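I have been skeptical of hotel "sleep programs" ever since a place in Indville handed me a sachet of lavender and charged me for it. So when the booking page for two nights in Celham offered a Rest Package, I did the childish thing and paid for it, mostly so I could complain with some authority.

The package cost $64 on top of the room. For that I got a choice of pillow, a card with breathing exercises, a cup of herbal tea, and access to a "sleep soundtrack" from an outfit called Nassar. I had never heard of Nassar. Their website says the recordings are tuned to the body's own rhythm and doesn't say how anyone measured that, or whose body.

## The pillow menu

There were three pillows to choose from: Cloud, Meadow, and Restore. I asked at the desk what was in them and was told Cloud was the soft one. Meadow was also soft. Restore was "for side sleepers," and I do sleep on my side, so I took it. It was a pillow. My neck felt the same as it does at home, where the pillow came from a supermarket and has never been given a name.

I don't doubt that a bad pillow can ruin a night. I've had those. What I doubt is that the jump from a decent pillow to a decent pillow with a menu is worth a dime, and I notice that the people who swear by it have usually just paid for it.

## What does keep me awake

My own list is dull. Heat is first. I can't sleep in a warm room, and hotel thermostats seem to be there to give your hands something to do. Then noise from the hall, meaning doors mainly, the heavy kind that close themselves with a slam at one in the morning. After that comes food, if I've eaten late, and I always eat late when I travel.

And then there's the stuff within arm's reach. I will watch bad television until midnight if the remote is close enough, and the breathing card had nothing to say on that subject.
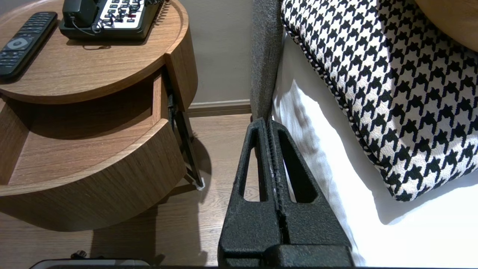 *Bedside, Celham. TV remote and telephone, both easy to grab.*

I'll admit a soft spot for the phone. I never call anyone on it, but I still ask for wake-up calls, and they still beat the alarm on my cell, which I can silence without really waking up. The call in Celham came when I'd asked for it, at 6:30. I'd have paid extra for that and it was free.

The soundtrack was a different matter. It's 3 hours of something like surf with a hum under it. I gave it a fair try the first night. At some point I started listening for the place where the loop repeats, and once I had found it I lay there waiting for it to come back. The second night I left it off and slept fine. That proves nothing, I know. One person and two nights isn't a study, though I'd point out that the testimonials on the Nassar page are one person each as well.

The other thing I've come to care about is small lights. You don't see them until the lamp goes off. Smoke detectors, chargers, the standby dot on a TV, anything red or blue with no off switch. I read a lot of claims about what colored light does to your hormones and I believe maybe a third of them. I just find the dots annoying. At home I cover them with black tape, and I've started keeping a bit of it in my toiletry bag.
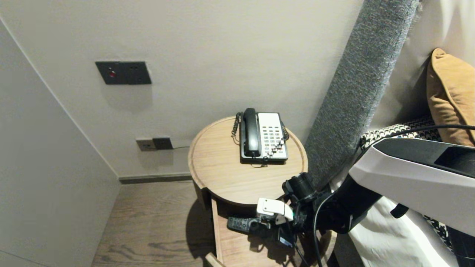 ## Would I pay again

No. The tea was nice. The breathing card is now a bookmark.

A friend who stays at the Plendomgate a lot tells me their version is better, with a weighted blanket and a proper blackout curtain. The curtain I'd believe in. You can test a curtain: pull it across at noon and see whether the room goes dark. I'd like to know why it has to come in a package, when a dark, cool, quiet room is what I thought I was renting in the first place.

If you've tried one of these and slept better, I'm glad, and I'd be curious what the room temperature was. I'm back in Celham in September and plan to ask for a room far from the elevator, which costs nothing, and to eat before eight.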